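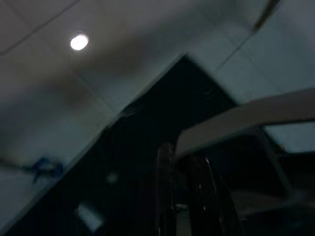
Steltier arm with two-finger gripper, review after one autumn
Posted 19/12/2019

I have a small repair shop and I wanted to know one thing before I paid: can a machine take over the boring chores already? I rented the Steltier arm from Rullport in September, and it stayed until this week.

The chore I gave it first was sorting returned parts into trays. For parts with a regular shape it is good. It does not get tired after lunch, and it puts the piece in the same spot every time. In one long test it moved 1000 plastic caps and dropped 35 of them, mostly near the end of the tray, where the fingers have little room. I was content with this.

Cloth is another story. I asked it to fold cleaning rags, and the result was a heap. My old Amano machine only feeds labels, but it does this one thing without me standing next to it. The Steltier needs me near, and then I could fold the rags myself.

Setting up took me two evenings. The manual was translated quickly, I think, and the chapter about the wrist camera uses two different names for the same button. The software from Drulel is better. I could teach a new movement by hand and save it, and my nephew learned it faster than me.

The noise is low. The gripper pads wear, so order spare ones together with the arm.

Would I buy it? For sorting, yes, if the price comes down a little. For sweeping, folding or wiping the bench I will wait some years more. I give it three stars of five, and I have asked Rullport to keep my place on the list for the next model.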